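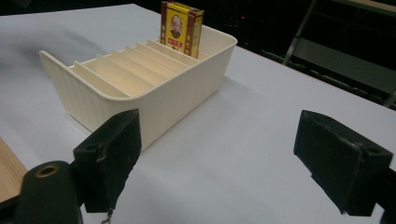
Pôle Manipulation et préhension - Atelier Janik

Julián Paredes a préparé du café pour 91 visiteurs. À dix heures, il en reste beaucoup. « Les gens arrivent toujours après le café », dit-il, et il retourne à sa table blanche.

Le programme de la journée portes ouvertes annonçait « rangement autonome ». Concrètement, une pince noire, un bac crème à compartiments inclinés et une petite boîte jaune bordée de rouge, avec un vieux monsieur chauve en médaillon. « Les enfants lui disent bonjour. À la pince, jamais. »

Pourquoi des fentes aussi étroites ? « Une caisse large, tout le monde y arrive, même moi. » Il travaille ici depuis mars, après des années chez Bondivska, où il rangeait surtout des courriels.

Wian Mokgethi, sa collègue, s'occupe des doigts de la pince. Elle parle de leur usure comme d'autres de leurs pneus. « On en change quand ça glisse. Ou quand Julián se plaint, ce qui arrive avant. »

Un visiteur demande si la machine saurait vider un lave-vaisselle. « On me l'a demandé 26 fois ce matin », soupire-t-elle. Et alors ? « Je réponds que je n'ai pas de lave-vaisselle. »

La prochaine démonstration est à quatorze heures, même table.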